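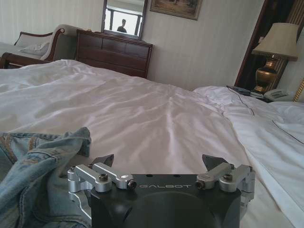
Reviews > Spill Response > Absorbents

Lillow Harbor Boom Kit: A Long Afternoon With 100 Feet of Sausage

Filed under: Marina Gear, Oil Spills, Tested

The Lillow kit arrives in a drum big enough to hide a nephew in. Inside are 100 feet of white absorbent boom, a stack of pads, 15 disposal bags and an instruction card that assumes you have never met water.

I run a small fuel dock at Restrepo, and our spills are modest. Somebody overfills a tank, looks at the sky as if the diesel fell out of it, and motors off. For that sort of thing the kit is very good. The boom clips together with one hand, floats high and drinks up a sheen faster than the Briruneo set we used before – though the Briruneo clips never pinched my thumb, and Lillow's have done it twice.

Lawal Adeyemi, my dock hand, got the whole length across the slip in 3 minutes. I took longer. I was holding the card.

In August we had a proper leak, a cracked fuel line on an old trawler, and the boom held it against the wall until the contractor came. It was less happy once the ferry went by. Chop sends oil straight over the top, and there's no skirt underneath to stop it sneaking out below. Lillow sells a skirted version, priced for people with a refinery.

Getting it back out is the ugly part. Saturated boom weighs about what a wet sheep weighs and has the same attitude. The bags are thick enough, but the ties are a joke, so buy your own. Check your local disposal rules before you fill one, too.

Zosance makes a cheaper kit in the same size. Ikechukwu Odukoya at the next marina swears by it, but he has no ferry and hardly any customers.

We've ordered a second Lillow drum. I'm keeping the old one for rope.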